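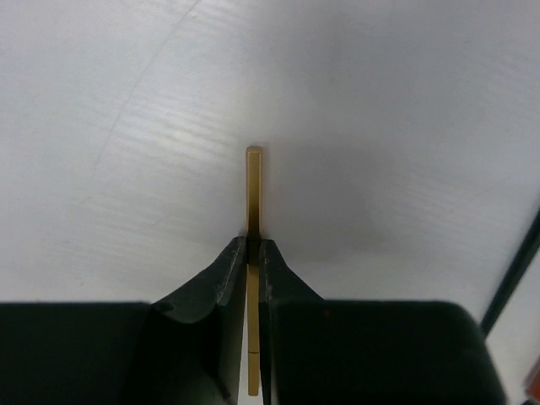

4. Seat choice and desk glare in the two reading rooms

Readers pick a seat quickly and mostly don't move again, so whatever puts them off a desk has to do its work in the first moments. We asked people at Clamthorpe and Mesum why they had sat where they had, and the usual answers came back – near a socket, away from the door, a friend already there. Light came up less than expected when we asked and more than expected when we just listened. "Shiny" was the word most often used, before "bright". By a shiny desk people meant a top where the light gathers into streaks on one side while the rest goes grey, as on the white surface in Figure 1, where the bands run across the left half and fade towards the middle. A plain light meter laid flat on a desk like that tells you very little about how annoying it is to read at. Matt tops under the same lights drew hardly any comment.

Figure 1. Streaked reflections on a white tabletop with a slight gloss.

4.1 The rooms

Clamthorpe first. Long room, windows down one side only, ceiling lights in rows that run the same way as the windows. Desks were replaced in two batches and the second batch is glossier than the first, though both were bought as the same white. The older desks are at the back near local history. So right away there is a problem, the shiny desks are also the ones by the window, and people like windows. We come back to this in 4.4.

Mesum is squarer and darker, with high windows that nobody can see out of. All the desks there are of one kind. The lights were changed in January, before our first visit, and staff said complaints had gone down afterwards, but no record was kept of the complaints so we can't say more than that. The room is also used for homework club late in the afternoon and we left those hours out. Different people, different reasons for sitting anywhere, a lot of moving about.

Both rooms have blinds. At Clamthorpe these are the Flindis type, fabric, worked by a chain, and several chains were missing. A blind stuck half way down is worse than no blind as far as we can tell. It puts a hard edge of sunlight across the desk and the edge creeps towards the reader all morning.

4.2 What was recorded

We logged 1,003 sittings over 12 weeks. A sitting starts when a person puts something down on a desk and ends when they take everything away with them. Going to the toilet or the shelves does not end a sitting if a coat or bag is left. This rule was not there in the first week and those sheets had to be gone over again, which was slow.

For each sitting we noted the desk, start and end to the nearest five minutes, what the person was mainly doing (paper, screen, both, neither) and any of a short list of signs: shifting the chair round, tilting the book or screen, shading the page with a hand, putting a bag or folder up as a screen, changing desk. The list came out of a trial morning at Mesum. Squinting was on it to begin with and was dropped. Two observers sitting at the same table could not agree on what counted as a squint, and one reader who we had down as squinting all morning just had that sort of face.

Desks were scored separately, when the rooms were empty, on the Lenz card. This is a printed card with lines of text getting fainter down the page. It lies flat where a book would be and the scorer, sat normally, reads down until the line can't be made out. Low score, bad glare. The card runs to 100 in steps of five. It is cheap and it is quick, and its main weakness is that it depends on the height of the person reading it. We used the same scorer throughout for that reason. Scores were taken once in the morning and once after lunch, on overcast days and on clear ones, and the clear ones were much harder to get than planned.

4.3 What people did

Most sittings showed no signs at all. This should be said early as the rest of the section is about the ones that did and it would be easy to get the wrong idea. People came in, read the paper, went home.

Where signs did turn up they came in a fairly steady order. Chair first, then the book or screen, then the hand. Moving desk came last and was rare, even with good desks free right next to the bad one. Several readers put up with a streak across the page for the whole sitting, tilting and tilting back again. When we asked afterwards they either hadn't noticed or said it seemed rude to move, as if someone would mind. We had not thought of manners as part of the study and there is no column for it on the sheet.

Screen users shifted sooner than paper users. On a laptop they tended to turn the whole machine, and that often pushed them into their neighbour's half of the desk, so the neighbour then shifted too. We counted both. It could be argued that the second one is not glare, and if the neighbours are taken out the gap between screen and paper gets smaller but stays.

Glossy paper behaved like a screen. Magazines at Clamthorpe were read held up at an angle, nearly always, and the people reading them had picked the armchairs if there were any going. Newspapers were spread flat over the desk, which hides the top completely. A broadsheet reader at the shiniest desk in the room has no problem at all. We ought to have logged how much of the desk top was coverd and did not.

4.4 Window or desk?

As said above, at Clamthorpe the two are tangled together. The window desks filled first on almost every visit, shiny or not, and they also had the most signs. One reading is that people will trade some glare for a view. Another is that they do not see the glare coming. From the door the window desks look the best lit in the room, and the streaks only appear once you are sat down with your eyes at the right height for them. The second reading fits better with what people told us but it is what people told us.

Mesum was meant to settle this, having no view to speak of. It half does. Desks with low card scores still filled as early as the others there, so the view can't be the whole of it. Once sat down, readers at the low scoring desks showed more signs than readers elsewhere, same as Clamthorpe. But the range of scores at Mesum is narrow, since the desks are all alike, and the worst desk there would be an ordinary one at Clamthorpe. We would not want to lean on it too hard.

We did try one change. Large sheets of dull grey sugar paper were taped over the tops of the window desks at Clamthorpe for the last part of the study. Signs dropped. Some readers disliked the paper and picked at the tape, and one set of sheets had to be replaced after a drink went over. The sheets look temporary and people may treat a temporary desk diffrently, so a proper matt top would be a fairer test. The library has since asked to keep the paper on the two desks nearest the photocopier.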